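Where Do Old Clothes Go? My Textile Reuse Project
Final report, 3/6/20

Why I picked this

I started this project with a closet that wouldn't close. I had jeans from middle school in there, plus a pile of T-shirts from every fun run my family ever signed up for. My first idea was to write about fast fashion in general, but my teacher said that was way too big (fair!), so I narrowed it down to one question: what do people in my town of Zedimberg do with clothes they don't wear anymore, and would they do something different if it was easier?

How I did it

I wrote a short survey and handed it out at school and at the Vevia thrift store, where the manager let me stand by the door for 2 afternoons. I got 30 surveys back. I know that's small, and a bunch of them came from people I sit with at lunch, so please don't treat my results like they speak for the whole town – they speak for thrift shoppers and sophomores.

The questions were about how often people clear out their clothes, where the clothes go, and whether they have ever fixed or remade something. I left a big blank space at the bottom for comments and that ended up being my favorite part to read. One person wrote a whole paragraph about a bathrobe. 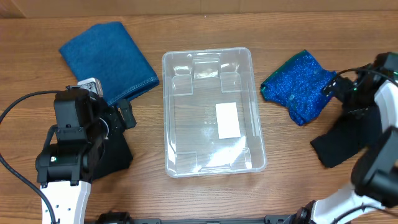

I also wanted to know what happens after the drop-off, so I asked Vevia if I could see the sorting side of things. Shirts and pants in good shape go on the racks. Stained or ripped stuff gets baled and sold to a rag company called Gurnuvard, which cuts it up for wiping cloths. I had no idea that was even a business! A bale sells for a lot less than I would have guessed, and the store told me the rag money mostly covers the trash bill.

What I found out

Most people said they donate, which I expected. What I didn't expect was how many said they also throw clothes in the regular trash if there's a hole or a stain, since they figure no one wants them. Hardly any of them knew about the rag buyers. I didn't know either until I started this, so I'm not judging.

Fixing things was the weak spot. A few people said they can sew on a button, and almost everyone else said a parent or grandparent could do it. The most common comment in the blank space was some version of "I would fix it if I knew how." Denim came up over and over as the thing people feel bad about tossing. I get that. Jeans take forever to break in and then the knee goes.

I tried mending myself so I wouldn't be all talk. My first patch puckered so badly it looked like a belly button. The second one was better because I pinned it first and used the heavy thread from the Iyer fabric shop, and I've been wearing those jeans all winter.

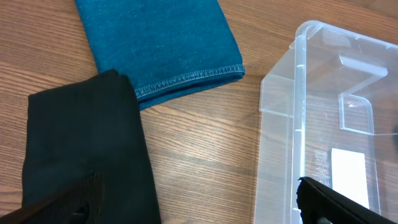 What I would do next

If I had until April I would redo the survey with more adults in it, and I'd split the question about donating into two parts, because "donate" meant really different things to different people. Some meant the thrift store and some meant handing a bag to a cousin.

I'd also like to get a mending table going at school during lunch. Iyer said they would save their remnants for us if somebody comes to pick them up, and I already have needles and a half-decent pair of scissors. I still need a room and a teacher to sign the form.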